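Tsikata students record sorting demonstrations for small-parts robot

Students in the robotics club at Tsikata Technical College have recorded 748 demonstrations of jewellery handling for a robot arm they plan to enter in the regional automation contest in February.

The project, named Soren, deals with soft and irregular items: cord bracelets, chains, rings and hair ties. The contest task is to take single pieces from a work surface and place each one in the correct compartment of an organiser. Entries are allowed 11 minutes per run, and a piece dropped outside the work area scores nothing.

Students do not program the movements directly. They carry out the task themselves with a two-finger hand-held gripper fitted with a camera, and the recordings are used to train the control software. The same finger shape will be mounted on the arm, so that the camera view and the contact points match as closely as possible.

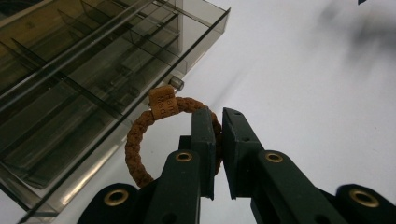
Braided cord has been the hardest material so far. It compresses under the fingertips and can roll out of the grip if it is pinched too near the tip. Mawuli Zakaria, who leads the club, said the group now records each bracelet from several starting angles – tag towards the operator, tag away and tag to the side – after an early version of the software failed on any piece that had been turned.

"A rigid ring behaves the same way each time," Zakaria said. "A loop of cord changes shape when you touch it, and the software has to have seen that."

Transparent organisers are a second difficulty. Reflections along the dividers were read as edges in early tests, and the arm, a Vornex bench model on loan from the supplier Felell, stopped short of the compartment. The students have since added recordings made under different lighting.

Recording sessions are held after classes and last 30 minutes for each operator. Two further sessions are planned before training is repeated. The club will then run the full contest task on the arm and submit its timings to the organisers.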